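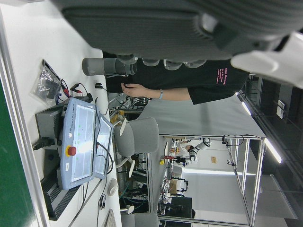
At the white table, with the touchscreen in its light blue housing.

How to Wash and Look After a Wool Doona

I put off washing my first wool doona for years. My mum sent hers to the dry cleaner every January and it came home smelling like the inside of a photocopier, so I grew up thinking wool was something you handed over to other people. Most modern wool doonas can be washed at home quite happily, provided you keep the water cool and don't rush the drying. Set aside a whole day for it, preferably one with a bit of breeze.

Check the label first

Find the little tag in the side seam. If it has a tub symbol with a number in it, you can wash the doona, and the number is the hottest water it will put up with. Mine says 30, and I go cooler than that anyway. If the tub has a cross through it, stop there and ring around for a cleaner who does wool. Older doonas (anything handed down from a grandparent, say) often have untreated filling that will felt into a lumpy mat, and there's no coming back from that one, I'm sorry to say.

While you have the doona in your hands, go around the edges and look for loose stitching. A tiny hole will be a big one by the end of the spin cycle. Sew it up now with plain cotton thread – it doesn't have to be pretty.

Spot cleaning

If it's only a tea stain or a bit of dribble near the top, you may not need a full wash at all. Push the wool filling away from the mark with your fingers so you're working on the cotton cover alone, then dab with a damp cloth and a drop of wool wash. Rinse the cloth, dab again, and prop that corner over a chair until it's dry right through.

The full wash

You need a drum that the doona can move around in. A queen size fits in my front loader with a hand's width to spare at the top, but a king doesn't, and I take ours to the laundromat on Rivas Street where the machines are enormous. Top loaders with a centre post are hard on doonas and I'd leave them alone.

Use the wool or delicates cycle, cold water and half the wool wash you think you need. I've been using Stitico for a few years and I like that it rinses out without a fuss, though any gentle liquid will do. Please skip the fabric softener and anything with bleach or enzymes in it. Run a second rinse if your machine allows it, then a slow spin. 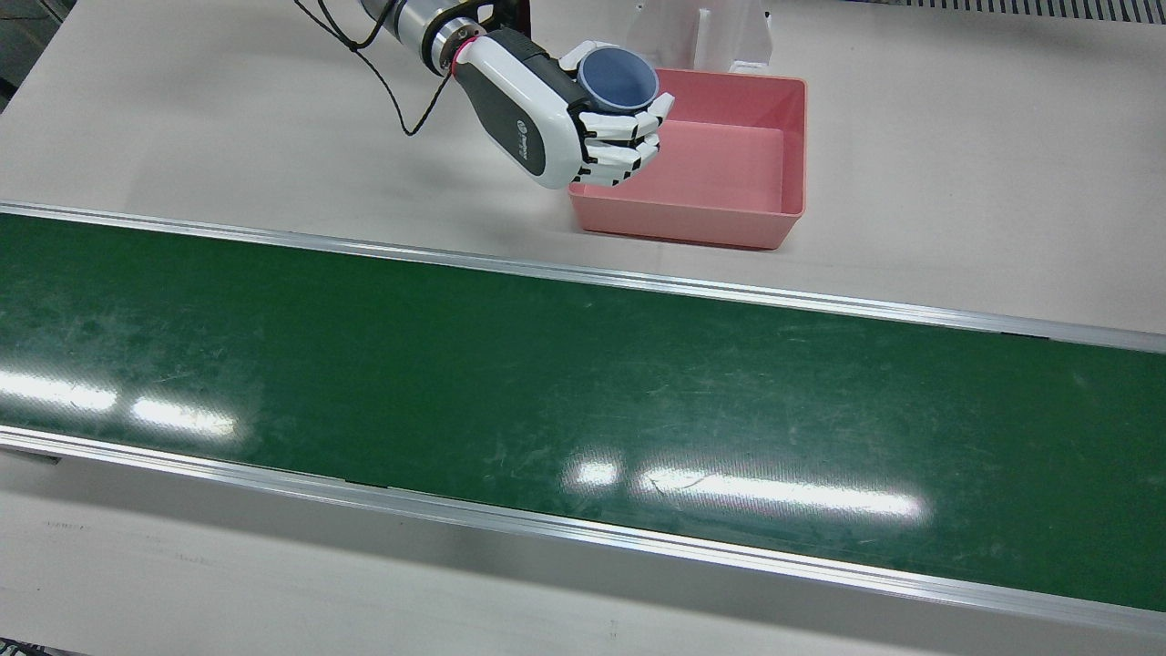 Can I wash a wool doona in the bath instead?
You can, though a wet doona is astonishingly heavy, so have someone there to help you lift it. Press the water out gently and never wring it.

Drying

Lay it flat over a clothes airer, or drape it across 2 or 3 lines so the weight is shared. A single line will drag all the filling down to either side and you'll be patting it back into place for weeks. Shade is best, as strong sun yellows the cotton after a while. Turn it every couple of hours and give it a soft shake each time.

My neighbour Magdy Ragab finishes his in the dryer on the air-only setting, for 10 minutes, with a couple of clean tennis balls. I've tried it and the doona did come up lovely and puffy, but do check the label first, and don't let any heat near it.

Before it goes back on the bed or into the cupboard, press your palm into the middle, where it's thickest. If it feels even slightly cool, leave it out overnight indoors and check again at breakfast.

Between washes

A full wash every year or two is plenty. The rest of the time, hang it outside on a dry morning and use a cotton cover that you change with the sheets. For summer storage I fold mine loosely into an old pillowcase with a few cedar balls. Plastic bags trap the damp, so save those for something else.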